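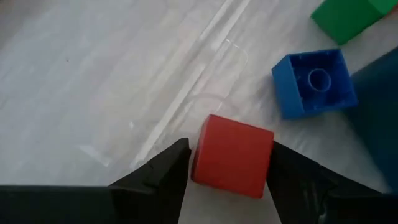 Pale surface, faint marbling

From: Špela Vlachou
To: Emcombe choir list
Date: 2019-12-05
Re: Parking for the Zerbridge concert

Spyros Karagiannis wrote:
> Can we still use the lot behind Rivas, or is it
> permit only now? I've got 4 altos in my car.

Hi Spyros, permit only since August, sadly! Try Sturklow Road, it's free after 5 and a short walk (bring a flashlight, the path is dark).

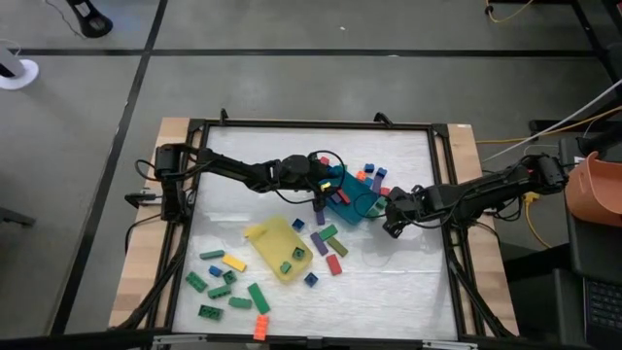 Oh, and the 201 bus stops right by the church if anyone would rather skip driving. Black folders please, and I still need two people to bring cookies for the break.

Špela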